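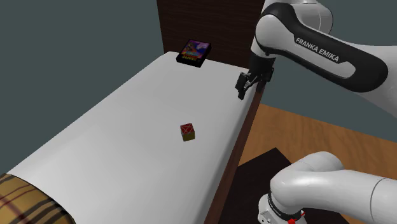 Notes for the visit to the Kuvar lab, Jan 18, 2025. The demonstration is given by Kaiwen Zou and takes 40 minutes. He begins in simulation, with one arm above a white table, and the first task is the small cube with the red top. Before the gripper moves, please look at its two fingers: they are slightly open and they point down near the edge of the table, so the cube is still some way from them. Write down which path you would choose – straight across, or first up and then over.

After this we go to room 407, where Lizeth Huamán shows the same task on the real arm. Stay behind the yellow line and keep your bags outside.

For the report (groups of 3):
Draw your path and the path of the robot on one sheet.
Explain one difference between the simulation and the real arm.
Maximum 900 words, with the names of all members.

Questions about the report go to Vega Iglesias.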